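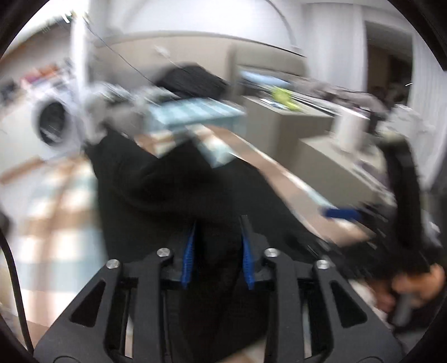
Karkinard started with an argument about a bedroom. Kobe Martens had moved into a place with two closets and a landlord who described both as generous, and everything he owned that was made of cloth ended up on the bed. It stayed there for most of October. Anyone who has gone looking for the edges of a dark piece of fabric heaped on plaid bedding knows the mood. You pull up one corner, it has no opinion about which corner it is, and you put it back and go make toast. Kobe made a lot of toast that fall. Then he learned to fold, told his friends about it at more length than they wanted, and some of them paid him to come over and stop talking.

We are now a team of nine, working out of the old Lerus building on the second floor, above a shop that sells lamps. We teach people to fold, store and occasionally part with their household linens. We do home visits, we run evening classes at 7, and we will come back a second time if the closet has undone our work, as closets do.

Our method is called Stusance. It was meant to be a placeholder name and then we printed the folders. It covers sheets, blankets, cushion covers, curtains and the large dark things that live at the end of the bed and have no clear purpose. Fitted sheets get an evening of their own. Bring a snack.

Trevor is our folding table. It is long, heavy and older than the company, and it came with the name written on the underside in pencil. New staff spend their first two weeks at Trevor before we let them near a customer's pillowcases.

We do not sell boxes, baskets or labels. We own a label maker but it has been missing for a while.

If you would like a visit, write to us and say how many beds you have and whether you can currently see them. Kobe reads all the mail himself, usually in the morning, and answers most of it before lunch.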